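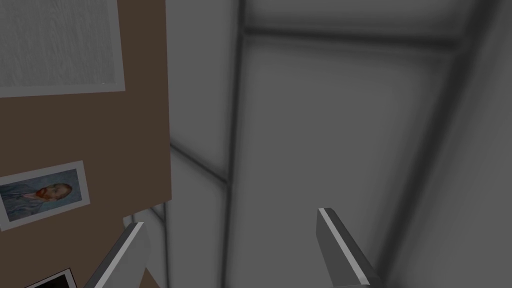
Toivo Lappalainen wrote to me after the last one of these talks and said that he had read his second chapter so many times he could no longer tell whether it was any good, and would I please say something next time about when to stop. So, Toivo, if you're in the room, this one is for you, and I hope I've got it right!

(Say hello, check they can hear me at the back, water.)

Start with the drawer. Everybody has been told to put the draft in a drawer, and I used to nod along and then take mine out again the next morning. With the Etaddale book I did it properly for the first time. It went away on 19 May 2025 and I wasn't allowed to look until the end of June, and I was a misery to live with for the first week (ask my sister). When I did sit down with it again I found that two of my characters were having the same argument in chapters four and nine, almost word for word, and I had never once noticed.

Pause here, they usually laugh. Then ask: who has done the same? Let a few people answer, don't rush them.

Next, the reading aloud. I know it feels silly. Do it anyway, with the door shut and a cup of tea, and keep a pencil handy but try not to stop. Just put a small mark in the margin wherever you stumble and carry on to the end of the chapter. I manage up to 6 pages before my voice goes, and then it's time for lunch.

Read the Brarna passage now. Old version first, then the new one. The old one took 3000 words to get my heroine off the ferry and up the hill to the house, with a great deal about gulls. I was very fond of those gulls. Juwita Yeoh read it for me and wrote "are we there yet" beside the third paragraph, which stung for a whole afternoon, and then I went back and began the chapter at the front door with her hand on the bell. One gull survived.

(If short of time, skip the old version and only read from "The bell was louder than she remembered.")

Now back to Toivo's question, and I'll be truthful, I don't have a rule. What I do have is a habit. When I catch myself changing a comma, and the next day changing it back, I take that as a sign that I've done what I can on my own and the thing needs another pair of eyes. It may still have faults, mine always do, but I'm the wrong person to find them by then.

Mention choosing a reader. Someone who likes the sort of book you're writing, please, and tell them what you're worried about before they begin.

Questions. Books are on the table by the door, and the sign-up sheet for the June workshop is going round, so do pass it along the row.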